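Re: [alcombe-players] Crash on loading old saves after the October patch

25 October 2019

> I updated to the October build last night and now my main save won't
> load. The bar gets to the end, the music for Wandar harbor starts, and
> then I'm back at the desktop with no error message. New games are fine.
> I have 424 hours in this save and would like to keep it. Has anyone
> else got this, and is there a way to go back to the old build?

Yes, I had the same crash on two of my saves. Both were made inside the walls of Wandar with the Cirkumier quest open. A third save, made out on the Alcaraz road, loads without trouble, so I think the problem is in the town and your character is probably fine.

What worked for me:

Copy your whole save folder somewhere else first. The new build writes to the autosave slot as soon as you reach the main menu, and it only keeps 6 autosaves before it starts over at the first one.

Then look for an older autosave made outside the town. If you have one, load it, walk to Alcaraz by the north gate, save there in a new slot, quit and start the game again. After that I could go back into Wandar and the quest carried on from the right place. I lost the lamp oil I had bought and one conversation with the ferryman.

If all your saves are inside the walls, you can go back to the previous build. In the launcher, open the settings for the game, choose the older version from the list and let it download. It was 959 MB for me. Turn off automatic updates before you start the game or it will patch itself again. Load the save, leave town, save, and then update.

Don't delete the config file, as somebody suggested on the forum. I tried it. It reset my key bindings and the save still crashed.

I also noticed the size of the bad saves. Mine were both around 671 KB and the good one is a good deal smaller. If yours is large too, please post the size and say whether you have the Cirkumier quest open. I have sent both files in with the bug report, but I have only had the automatic reply so far.
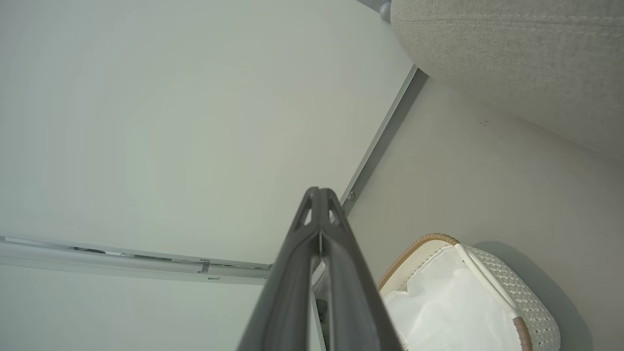
Dark gray gripper, fingers together at the tip

I'm on the 64-bit Windows version with no mods installed. I don't know whether the Linux build does the same thing. If someone on the list has it and an old save in Wandar, a quick test would help.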